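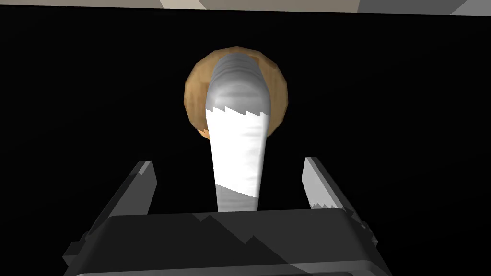
Section 2: Sizing the band

For the Bravness steel link band. Do this before first wear. Have ready: pin tool (in the box), soft cloth, small dish for the pins.

1. Put the watch on, clasp closed. Pinch the slack together on the underside of the wrist. Those are the links to take out.

2. Lay the watch face down on the cloth. Find the arrows inside the band. Only links with arrows come out.
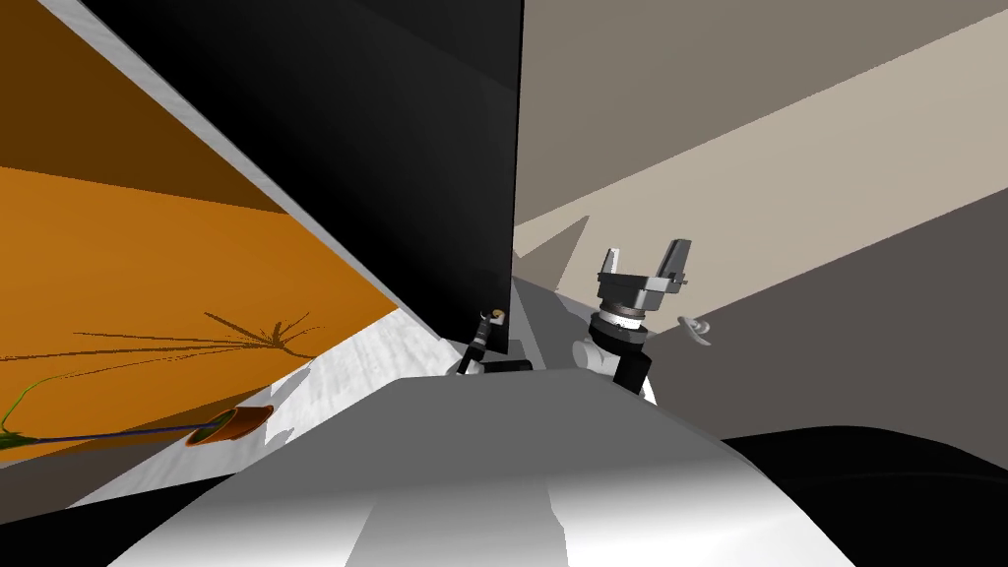

Raised gripper, open.

3. Push the pin out in the direction of the arrow. Slow, straight pressure. If it wont move, stop and check the arrow again.

CAUTION: Do not hit the tool with a hammer. Bent pins are not covered. 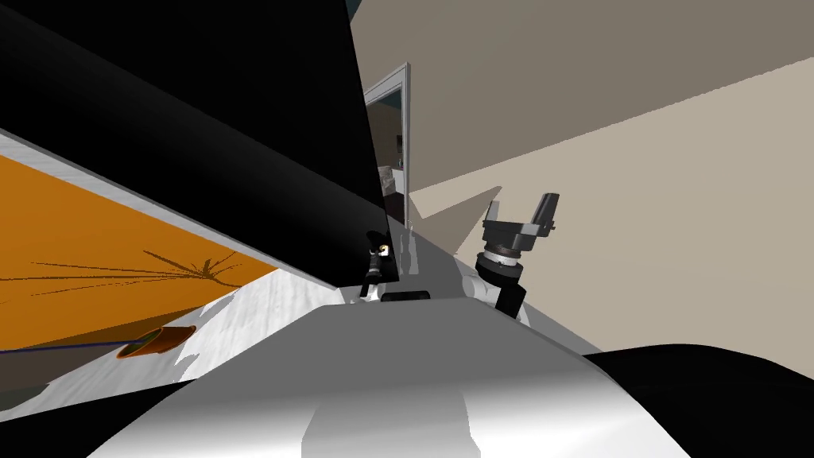 Pins are tiny and they roll, so each one goes in the dish as soon as its out. Any small container works as long as it stays upright. Tipped on its side like the small orange pot, open mouth and all, it won't hold a thing. Keep spare links with the pins, you may want them in July when wrists swell.

4. Take the same number of links from each side of the clasp. Odd number? Take the extra one from the 6 o'clock side.
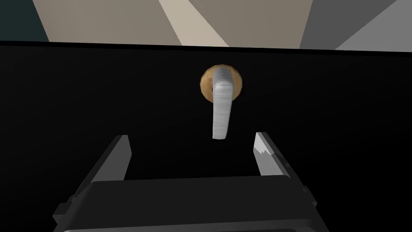
5. Line up the ends. Push the pin back in agianst the arrow until flush.

6. Close the clasp, tug gently. Band should slide a little on the wrist.

Note: Leather bands, see section 19.

Rev. Sep 6, 2023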